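From: Bình Khổng
To: Pellgate list, keys and small hardware
Date: 10 December 2020
Subject: Re: Work surface and red tags

> Bình, you wrote in April that you would change the covering in your work corner. Did you keep the pale floor? I sort keys for the Prostau building and I lose the small parts all the time on my dark table. I would also like to know if the red plastic tags are easy to see, or if I should order the yellow ones from Lins. We have 207 keys without any tag, so I prefer to choose only once.

Hello all,

I am sorry that my answer comes so late. Yes, I kept the pale floor. It is beige with a light marble pattern. For the walls I took a pale gray wallpaper with bands of dark navy ornament. My sister finds it too serious for such a small place, but I like it very much.

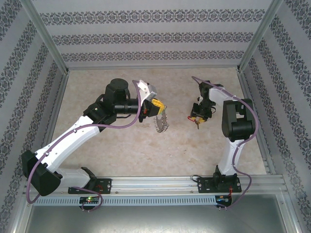 ## The surface

A pale color is better for keys, in my opinion. The pattern must be weak. Before this I had a gray speckled board from Vollstead, and a split ring could lie in front of my nose for ten minutes without being seen. If you buy a covering, please ask for a sample first and put one ring on it under your own lamp. The shop lamp is always kinder.

My floor is easy to wipe. I would not choose a very shiny one, the reflections make the eyes tired in the evening.

## Springs and rings

Small metal things are still the hardest for me. The piece with the green detail and the coiled spring can be found by its green part, but a spring alone is only a thin gray line on the floor.

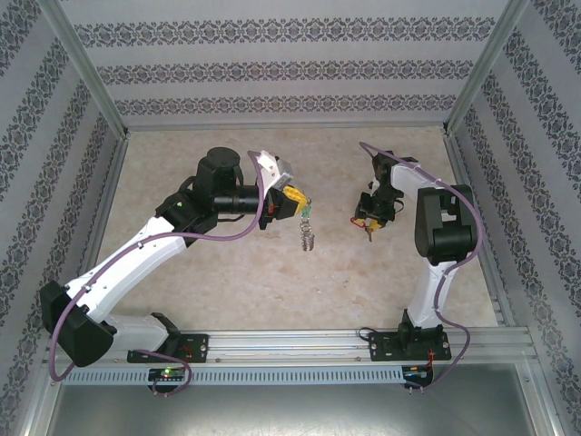 I now keep springs in a jar with a lid and take them out 2 at a time. In the old cabinet I had 578 rings and springs mixed in one drawer, and I spent almost the whole of April separating them. Please do not do as I did. Also do not mix the ring sizes, even if they look the same to you on the first day.

## Red or yellow

I would stay with red. On the beige floor a red plastic tag is easy to see, also when the key itself is lying flat and says nothing to the eye.

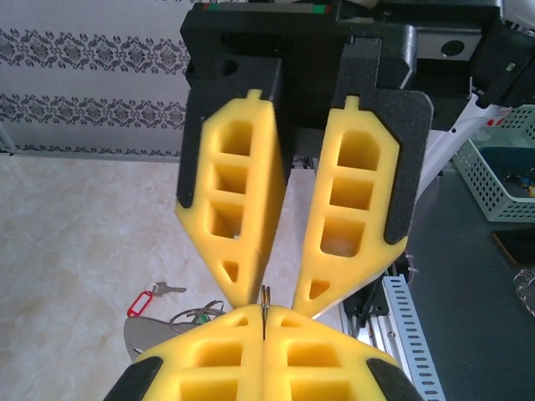 For writing on the paper part I use a pencil and then a strip of clear tape. Ink becomes brown after a year or two in a warm room. I write the door number first and the floor second, and I leave the name of the building out, in case the key is lost in the street.

About the yellow tags from Lins I can say nothing, I have never ordered them. Does anybody on the list have them in use?

With kind regards,
Bình Khổng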